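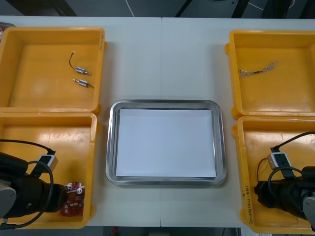

Stimora Automation Group / Bench Robotics / Shared Notebook

August 2024

Entry: left arm stopped short over the board bin, and what we think did it

Writing this up while I still have it all in my head, because this was a fun one to chase even if it ate most of the day.

Setup is the usual sort-and-kit bench. Two arms, tray in the middle with the paper stack in it, four yellow bins. Small cylinder parts upper left, boards lower left, wire upper right, and the lower right bin has more wire. The job is to pick one item from a bin, set it down on the paper, back off, repeat. Running the Onedness task script, no edits since the last entry.

What happened: left arm went down for the red board, got close, and threw a force fault before the fingers closed. It held position the way it should. Right arm held too, so the paired stop works, and I was really pleased to see that because we only ever tested it from the right side. Cleared the fault, sent both home, tried again. Fine. Tried again. Fine. Then the same fault, same place.

Ran a batch of 20 picks on the left side only, to get something better than a hunch. 3 faults. All of them on the board, none on the cylinders. Cylinders are in the upper bin so the arm has to stretch out for those, and I had expected the stretched pose to be the bad one. Nope!

First guess was the bin wall. The board lies toward the lower right of its bin and the fingers have to come down near the side. I moved the board to the middle of the bin and got another fault on the fourth try, so the wall is off the list (mostly).

Second guess was the gripper itself. Opened and closed it by hand from the pendant a bunch of times, current trace looked flat and boring. Swapped the finger pads anyway. No change.

Third guess was the cable, and I should have started there. The black cable off the left sensor module loops back over the top of the arm and away to the left. When the wrist rolls to line up with the board, that loop gets pulled tight. Whether it pulls enough to matter depends on which way the wrist decided to roll, and the planner is free to pick either way. So sometimes there's slack and sometimes the cable is tugging on the module mount, and the force estimate reads that tug as contact. The arm thinks it has hit something and stops. From its point of view it did everything right.

Checked this by holding the loop up with my hand on a stick (a long stick, arm at slow speed, e-stop in the other hand) and rolling the wrist the long way. No fault. Let go of the loop, same move, fault. Did that back and forth until I was convinced. I may have cheered.

The right arm has a matching module with its cable arching up to the right, and it never faulted. Its wire picks need much less roll, so it probably has the same problem and we just haven't asked it the question yet. Please treat both sides as suspect.

Safety note, please read this one. After the second fault I reached toward the board bin to nudge the board with the arm still enabled and holding. That was a bad move on my part. A held arm is still a powered arm, and if the cable had slipped free at that moment the estimate would have jumped and I don't know what the controller would have done with it. Rule from here on: disable, wait for the light, then hands in. Same for anything in the tray. I've added the line to the start-up sheet.

Also, the force threshold. Somebody bumped it down to 2 N over the default back in February when we were worried about cracking boards. It's a good idea for the boards but it leaves very little room for cable drag. I did NOT raise it to make the fault go away. Let's fix the cable first and see where we land.

What I changed today:
Wrist roll limited on the left arm so it can't go the long way around. Ugly but it works for now.
Cable clip moved back one hole, gives a bit more loop.
Repeated the batch after both changes, 43 picks, no faults. Almost 2 hours of clean running, which felt great.

Still to do:
Same clip change on the right arm.
Try a lighter cable. There should be one in the Rakia drawer, if it hasn't walked off to the Boström bench again.
Log wrist roll next to the force estimate so the next person can see this in a plot in a minute or so.
Put the roll limit in the script properly, it's only set on the pendant now and will vanish on a restart.

Bench is powered down, left arm tagged "roll limit on, ask before removing." Board bin is as I found it.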